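2022年8月14日，星期日

上午整理卧室，重点是床面。按一月定下的顺序做：先清空床面，再处理床品，最后归位小件。床面清空没有一次做完，中途又把抽屉里的东西倒上来，顺序因此乱了。

床罩是绗缝的，白底，横向波浪线迹，印淡紫色花和绿叶。标签上写每平方米400克，洗后明显偏硬，铺的时候四角要分别拉，单从一侧拉会在中部起一道褶。线迹方向与床宽平行，可以拿来当基准线：床头第一道线迹与床垫边缘对齐，其余部分基本就正。今天对了两遍，左侧仍偏出一指。床边的灰白斜条纹可以作第二条参照，但床垫转角处有弧度，只看中段即可。

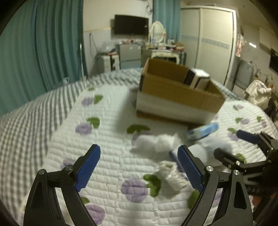
白布的处理比预计慢。这类料子蓬，对折之后边缘对不齐，压平再松手又回弹。Edith Palomino上次教的办法是先抖开，沿长边折成三层，再从一端卷起，不要折第四次。照做，卷成后直径比抽屉净高略大，只能横放。抽屉净高该重新量一次，旧记录不可靠。

蓝白色的小盒子归到床头柜上层。盒子以后一律立放，印字面朝外，躺着放容易被布压住，找的时候要翻整张床。

收纳盒是在Mostuvano买的，69元，内部分3格。隔板插槽偏松，满装时会向一侧倾斜，垫了一条硬纸片后稳定。同款大号暂不买，先用一个月再说。

中午Jeanie Cowie来电话，问旧枕套还要不要。答复：留两只，其余她拿走，下周自取。

全部做完用了将近3小时，其中折布和重铺床罩占一大半。未完成项：床垫调头，一个人翻不动，等Stavros Papadopoulos有空；衣柜顶层的毯子没有动；床罩左下角有一处线头松脱，已用别针标记，晚上找同色线补。

下午闷热，窗开了一条缝。床罩补线前不再洗。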